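Curnham bench cell: setup and care notes
README for the leg assembly task, Pranent set, release 3

Hello, and thanks for picking up this part of the set. The recordings come from a single two-arm cell at our Curnham site, and most of what follows is about how we get that cell ready in the morning and keep it in decent shape until evening. You can use the data without reading a word of it, but if you plan to build something similar (please do!), it may save you an afternoon or two.

The task is fitting tube legs into a white plastic frame laid flat on a table. There are 1,834 episodes in this release, of which 216 are marked "reset" in the notes column. Those have a person's hands in them at the start or end, so leave them out if that bothers your training. 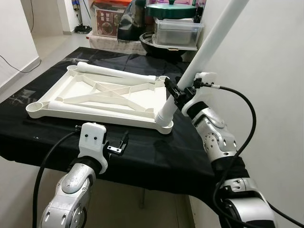 Right gripper holding a tube at the corner socket, two more tubes resting on the frame.

The table wears a black cloth. We tried it bare for the first 105 episodes and the white parts came out washed out, so those were dropped. Shake the cloth out before you start and let it hang over the near edge. A few folds are fine, and we stopped ironing it in January. What does matter is that the cloth doesn't creep under the frame when an arm pushes down, so give it a tug from the far side now and then.

Cables deserve more love than they usually get. Each gripper has a black cable at the wrist, and it needs a wide, lazy loop on the outside of the arm. Before the first run, move each arm slowly through its full reach and watch the loop the whole way. If it goes tight anywhere, stop and give it more slack — a pulled connector cost us most of a Friday. 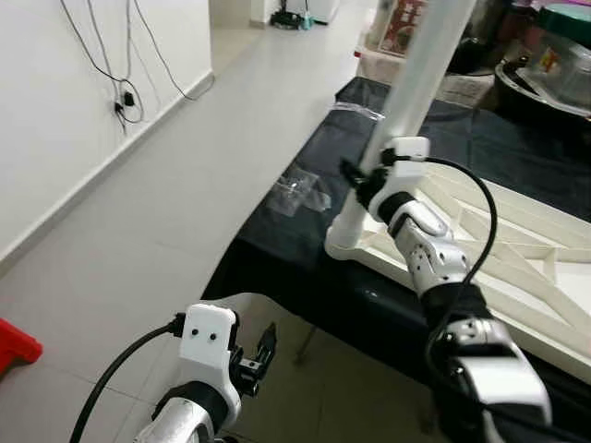
After the cables, look at the grippers themselves. Check the small screws on the fingers with a hand driver, snug and no more. Wipe the jaws with a dry cloth, then close each gripper on a spare tube and wiggle it gently. If the tube slides, we clean the jaws once more and repeat the test before touching any force settings. The wrist blocks get the same screw check every 800 cycles, and the Drivum log sheet has a column for it.

Starting poses come next. Both grippers should sit just off the near side of the table, clear of the frame, with nothing in them. The poses are saved under "Dvořáček" in the settings folder, a name left over from an older project that we've all grown too fond of to change.

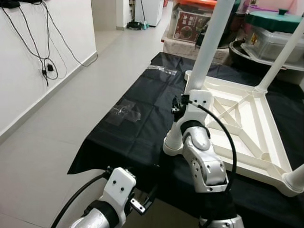
Please don't try to make every session look the same. The frame gets set down a little differently each time, the head view shifts a bit, and the household things in the background stay wherever they were that day. We kept all of it in the recordings, and we'd suggest holding out whole sessions for testing instead of single episodes.

Known issues: a few episodes have a short gap in the left wrist readings, flagged "gap_l" in the notes column. Fixes to the labels will go into the next release, along with the spare parts list.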